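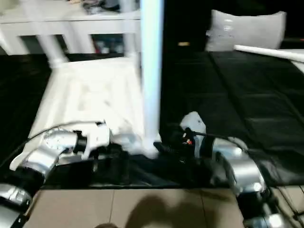 4. First leg trial with both arms

Kiltar two-arm build, home workshop guide
Section by Edgardo Dagdag, revised May 7, 2022

Lay the black covering on the floor and put the white furniture on it. Keep the arm cables clear of the joints.

1. Switch on the left arm, then the right. Wait for each to finish its joint check.
2. In the Rivulari panel, set speed to 20 percent and grip force to 80.
3. Bring both grippers in to the foot of the upright leg. Stop before they touch each other.
4. Close the left gripper first and let it steady the part. Close the right gripper second.
5. Hold for 500 milliseconds, open both, and save the pose.

Caution: Do not reach between the arms while the panel shows "live." Use the stop button first.

Note: A leg that leans after release should be seated again by hand. Do not raise the grip force above 100 to correct it.

4.1 Working over the flat surface

6. Raise the left gripper until the fingers clear the white surface.
7. Move the right arm out to the side and check its cable for slack through the whole move.
8. Run the saved pose again at the same speed.
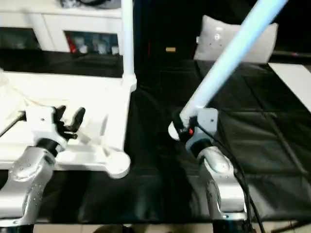
Figure 4-2. Left gripper over the white surface, right arm upright.

9. Park both arms before you turn the furniture over.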